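The Last Dance Band in Barnatbridge

Half past six and the hall is freezing. December, and someone has the big doors propped open so the piano can come in sideways, which it does every month, because the piano lives in a shed behind the football club and the hall won't keep it. Six people pushing. One more giving instructions. The one giving instructions is Muammer Bilgin, who plays it.

"Left," he says. "Other left."

The Barnatbridge dance has been going since before most of the town's houses had phones. Once a month, first through the old drill hall, then the Catholic hall until the roof went, now here. Three dollars on the door when I was a kid. It's twelve now and you still get supper. At its peak, people say, 1000 through the door on a show weekend, and people who weren't even born then say it just as firmly. I couldn't find anything on paper. The hall is licensed for a good deal less than that, so make of it what you will.

Tonight, 38 tickets sold by the time the urn has boiled. A good night, lately.

I came up to write about what happens to a country dance when the band gets old. Thought I had the story before I left home. Sad one, dying art, last waltz, all that. Then I got stuck behind the piano for twenty minutes and started listening to them argue about tempo.

Tiina Hyvönen plays accordion. She's led the band for longer than she'll say on the record. Her father brought the accordion out with him and worked the Kemppainen mill until it shut, and there were enough Finns up that end of the valley to fill two sets on their own. They brought the humppa with them, and the jenkka, and a kind of tango that's slower and gloomier than anybody else's tango. The locals had the Pride of Erin and the barn dance. For a few years the two crowds took turns. Then somebody's daughter married somebody's son and the whole lot went into one programme, and that's the programme they still play.

"You can tell who's from where by the feet," Tiina says. "The Finns don't lift them."

She's right. I watched. I'm a hopeless dancer, got dragged up for the second number by a woman in a green cardigan who steered me like a trolley, and even I could feel it. Half the room bounces. The other half slides. They all get to the corner at the same time.

The band is four tonight. It was nine once. Drums, bass, piano, accordion. The sax player moved to the coast to be near grandkids and hasn't been replaced, and so there are holes in the tunes where he used to be. They leave them in. Two bars of nothing much, Muammer tapping out a chord with his left hand, then everybody back. Dancers who've been coming for years don't notice. I noticed and thought it was the best bit.

Muammer came to it sideways. He grew up on wedding music, his uncles' wedding music, loud and in nine-eight, and moved to Barnatbridge to run the tyre place on Brovach Road. Went to the dance because a customer told him the supper was good. The piano player was sick that night. He'd never heard a schottische in his life.

"I just watched her left foot," he says, meaning Tiina. "Still do."

He's put a few things of his own into the book since. There's one in the second bracket, sort of a polka with an extra beat that comes and goes, and it sorts out the visitors pretty fast. Regulars love it. They've got a little hop for the extra beat, which no one taught them as far as I can work out. It doesn't have a name. On the set list it just says MB fast.

The set list is worth a mention. Typed, on a typewriter, in a plastic sleeve, with corrections in five colours of pen. Keys crossed out and moved down as the singers got older. One tune has gone from D to C to B flat. There's no singer at all now, but they've left it in B flat, becuase that's where the dancers know it.

Supper is at nine. Sandwiches, sausage rolls, a pulla loaf that goes before anything else does, a slice with cornflakes in it. Big fight some years back over whether supper should be before or after the progressive barn dance. Settled in favour of before. A small group still stands outside in protest for the first two minutes, more out of habit than anything, and then comes in when the tea's poured.

It was over supper I got onto the money. The hall costs more every year. Insurance costs more than the hall. Nobody in the band has been paid in cash since the nineties – they get petrol and a plate to take home. What they'd really like is a younger band to come in and do every second month. They've asked. There was a group from the high school for a while, good players, did a term and a half and went off to uni. Tiina doesn't blame them.

"They were too fast anyway," she says.

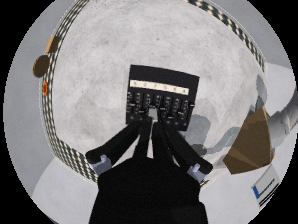
And the sound question comes up, as it always does in old halls. Up until a few years ago they played with nothing, just the room. It's a good room. Timber floor, high ceiling, long enough that the back wall is a bit late. But people's hearing goes, and the ones who sit out along the side complained they couldn't follow the calls, so now there are two speakers on poles and the drummer's nephew comes up to run them. Tiina hates it. She says an accordion through a speaker sounds like someone else's accordion. She turned hers down so low tonight that I'm not sure it was on.

The calls do come through clearer, I'll give it that.

There are other dances hanging on around the district. Plado has one four times a year, in a woolshed, with recorded music and a very good caller. Further out there's a ball with a proper orchestra that you have to book for in winter. People travel between them. I met a couple who'd driven close to two hours, done every bracket, and were driving home after, with a thermos and their dancing shoes in a bread bag on the back seat. They'd met at this one. Or at the drill hall version of it. They disagreed about that in a friendly way for a while and I wandered off.

What I kept asking, and kept getting looked at strangely for asking, was what happens when it stops. I'd say it politely. What's the plan. Muammer shrugged and said there'd be a plan when there had to be. The drummer said he'd been told it was finishing when he joined, and he's been in it most of his adult life. A woman buttering bread told me if I wanted to be useful there was a stack of plates needed drying.

So I dried plates. You hear more in a kitchen. Heard that the green cardigan woman had learnt her steps from Tiina's father, standing on his boots. Heard that the couple with the bread bag used to be married to other people. Heard that a family has moved into the old Kemppainen office, three kids, and that the eldest plays sax. Badly, so far. Someone has already lent her the music.

She was there, it turned out, down the back near the coats with her brother, fifteen or so, not dancing, doing that thing with her fingers on her knee. During MB fast she missed the extra beat the first time round. Second time she got it.

Last bracket is always the same. The Pride of Erin, the gloomy tango, then the waltz. They turn off half the lights for the waltz, which I think used to be romantic and is now partly about the power bill. Everyone up who can get up. The ones who can't get up, somebody goes and stands by their chair. Tiina shuts her eyes for it and the tempo drops a bit, then drops a bit more, and Muammer follows her down without looking as if he's doing anything.

Then lights, chairs, broom. Fast, too. Whole thing packed away in the time it takes me to find my jacket. The leftover cornflake slice was divided up in paper napkins and I was handed one without being asked.

The piano went back out sideways. Colder by then, frost on the grass already, and they had to stop halfway across the oval so the bass player could get his breath. Muammer lifted the lid and played something while they waited, standing up, gloves on. Plenty of wrong notes. Tiina told him to leave it for next month and took hold of her corner.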